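Kit d'assemblage Kirui, mes notes en vrac

Bon. Je devais écrire ce billet en juin, j'ai traîné, et entre-temps Theresia m'a relancé trois fois. Alors je le fais maintenant, entre deux cafés, désolé pour le style.

Pour ceux qui débarquent : Kirui, c'est le kit de Prirkico pour monter des PC avec un bras robot. Pas de bras dans la boîte, hein. Vous avez le vôtre, eux vendent le plateau de présentation des pièces, le logiciel (Clirance, j'y reviens) et une bibliothèque de gestes tout faits : saisir un disque, poser une barrette, etc. 289 euros le plateau. Le logiciel c'est à part, par abonnement, et là ça pique un peu plus.

Première impression en déballant : c'est propre. Gris, mat, aucune bavure. Chaque pièce a son logement, et c'est la vraie bonne idée du truc. Avant, on posait tout à plat sur la table et on passait des heures à recaler les positions. Maintenant le bras sait où chercher. Mise en place complète en 20 minutes chez nous, calibration comprise. La notice annonce 10. Bof, on va dire que je suis lent.

Le disque dur debout dans sa fente, j'étais sceptique. Andri aussi, il aurait tout mis à plat. Mais pour la prise par les côtés c'est nettement plus simple, les doigts descendent de part et d'autre et basta.

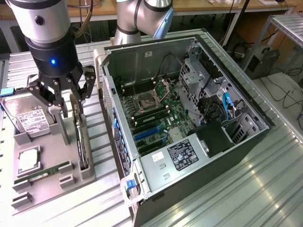 La pince au-dessus du disque vertical, le boîtier ouvert juste à côté.

On travaille avec le boîtier couché, panneau retiré. Obligatoire ou presque, Clirance ne propose pas de séquence pour une tour debout. J'ai posé la question au support, réponse polie, « c'est prévu ». Ok.

Ce qui marche bien : les disques. Le 3,5 pouces à plat, celui sur la tranche, peu importe, la prise est bonne et la dépose aussi. Sur ma série de 20 essais, 3 ratés, tous au début et tous de ma faute (hauteur d'approche mal réglée, j'avais laissé la valeur par défaut comme un bleu).

La mémoire, c'est plus délicat. La barrette est tenue entre deux petites cales, elle ne bouge pas, très bien. Par contre l'insertion demande un effort que le réglage d'usine sous-estime. Il faut monter la force à la main, par paliers, en serrant les dents. Theresia a trouvé une valeur qui passe, je la mettrai en commentaire quand elle me l'aura renvoyé.

Le processeur... je ne me lance pas encore. Le logement sur le plateau est nickel, le levier du socket se relève à la main avant de commencer, mais la dépose me fait trop peur avec une carte mère qui sert encore. Il me faudrait une carte morte. Si quelqu'un en a une qui traîne, écrivez-moi !!

Les trucs qui m'agacent :
l'interface de Clirance, traduite à moitié (le bouton « Relâcher » s'appelle « Libération », super)
pas de plateau pour les petits formats
les mises à jour qui écrasent vos réglages de force, sauvegardez-les avant, vraiment

Face au Pirkstead qu'on avait testé l'an dernier : le Kirui est mieux fini, moins cher, mais plus fermé. Sur le Pirkstead on pouvait déplacer les cales. Ici tout est figé, si votre pièce n'a pas son logement tant pis.

Est-ce que je le rachèterais ? Le plateau oui, sans hésiter. L'abonnement, je garde jusqu'a la fin de la période d'essai et je vois. La suite quand j'aurai osé le processeur.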